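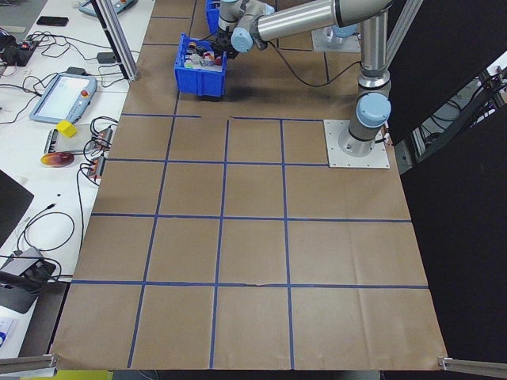
Bedemthorpe, February

GRIDS! What they are, and how to make one on your table

Brown paper. Blue tape. A table. Pretty much the whole shopping list for today, so go find a grown-up with tape and let's get going.

So what's a grid? Lines going one way, lines going the other way. Where they cross you get boxes. Each box is called a cell. (Same word as the tiny bits your body is made of, different thing.) A calendar page is a grid. So is a checkerboard, and a waffle, sort of.

Look at the big table with the brown paper. The tape runs away from you and also side to side, and all those plain bits of paper in between are the cells. Somewhere near the back there's a blue bin with little things in it – red, white, orange, yellow. Now try telling a friend where the bin is without pointing. "Kind of up there, no, over a bit, no, the other over." Hard!

With a grid you can give every cell a name. Map makers do it like this. Letters along one side, A B C D. Numbers up the other side, 1 2 3 4. To name a cell you say the letter first and then the number. B3. Done. Your friend puts a finger on B, slides up to 3, and there it is. It works on the phone too, or with your eyes shut, if the other person has their eyes open.

Why do the far boxes look smaller?

Good one to notice. Look at the brown paper again. The boxes close to you look big, the ones at the top look little. Things look smaller when they're farther away, and paper is no different. Train tracks do it. Rows of seats at the movies do it. Try it at home: lay a ruler flat by your nose end of the table and another the same length at the far end. Crouch down. Which looks longer? Go measure them, they didn't change.

Make your own

You need kraft paper (the plain brown kind parcels come wrapped in), tape that peels off easy, a ruler or a yardstick, and a pencil. The kids in Chaiwat Klinhom's after-school club at Gunn Hall used a roll of Lustent tape becuase it was in the drawer. Any painter's tape is fine.

1. Roll the paper out over the table. Tape down the corners. If the edge curls, let it curl.

2. Smooth it with your arm. It will still have creases. Fine.

3. Pencil marks along one long side, every 10 inches. Same marks on the opposite side.

4. Tape from mark to mark. One person holds the end, one person pulls. Go slow here, pulled too hard the tape stretches and then it wrinkles later on.

5. Turn the corner and do the short sides. Same marks, same tape.

6. Rip or snip? Scissors give you a neat end. Ripping is quicker. Ask first about the scissors.

Count your cells if you want, but there's a faster way. Cells in one row, times how many rows. A nine by nine grid has 81 cells and you don't have to touch a single one to find out. That's the size of a sudoku, by the way.

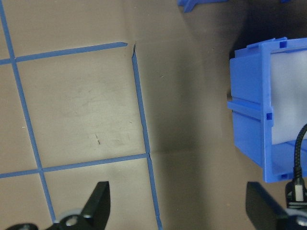
Does a grid have to be made of perfect squares?

A grid can have cells of any matching shape, and rectangles work just as well as squares. Squares are handy when you want to measure, as every side is the same length.

Gaps and wobbles

Sometimes a strip of tape stops and there's a little gap before the next one. You can still see where the box is. Your brain fills in the missing bit of line, quick as anything, and you hardly notice it doing that. Test it. Draw a square with a small hole in one side and ask someone what shape it is. They'll say square. Make the hole bigger. Bigger again. When do they change their mind?

Things to play on your grid

Find it. One player hides a button under a paper cup, with more cups on other cells. Give clues only by cell name. "Not in row 2." "Not in C."

Robot walk. Put a toy on A1. Write down the steps to get it to D4: right, right, up, and so on. Swap papers with somebody and follow theirs exactly, even if it goes off the tabel.

Sort it. Tip out a box of mixed bits and give each color a cell. Torquil Halliday, age 8, did his whole Tinitz brick set this way. 422 pieces, and it took roughly 14 minutes with his sister helping on the yellows. Then he had to put them all back in one box before dinner.

Draw big. Put a small grid on a little picture, copy one cell at a time onto the big paper. Start in a corner. Eyes last.

When you're finished, peel the tape low and slow. Roll up the paper and keep it, the back side is clean.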